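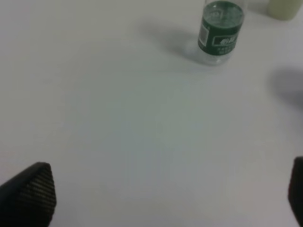 Re: sleeved paper cups for plain water, worth it?

kofler_v
We go through a lot of bottled water in the Riedl break room and I'm trying to settle on one cup. Current candidates are the corrugated-sleeve paper cups we already buy for coffee and a plastic tumbler. The sleeve adds cost and does nothing for cold water as far as I can tell.

liesl.eder
It adds grip. An unsleeved single-wall cup flexes when it is full and you pick it up near the rim. The sleeve stiffens the lower half.

nhayat
Disagree. The rim is what keeps the cup round, the sleeve slides. If flex is the problem, buy heavier board. We switched in July and stopped ordering sleeves.

liesl.eder
Ours are glued. They don't slide.

Ruegg_B
Pour height matters more to me. Tilt the bottle until the neck points down and to the side, keep the stream thin, stop 2 cm below the rim. Full inversion makes it glug and you get splash on the table.
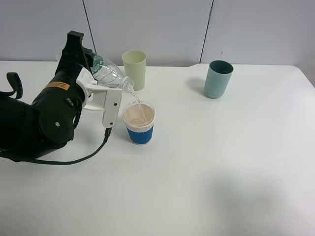
Thin stream into the sleeved cup, tumbler behind it.

kofler_v
That's slow, though. 15 people at lunch.

Ruegg_B
Slower than wiping the table?

nhayat
Use the tumbler. It's washable, and a tapered one with a wide mouth is easier to hit. Paper for visitors only.

kofler_v
Washing is the part I wanted to avoid. Does anyone know if Dunura sells the glued sleeve type in small packs?

liesl.eder
Packs of 50 last time I ordered. Check the base seam when they arrive, I had 2 leakers.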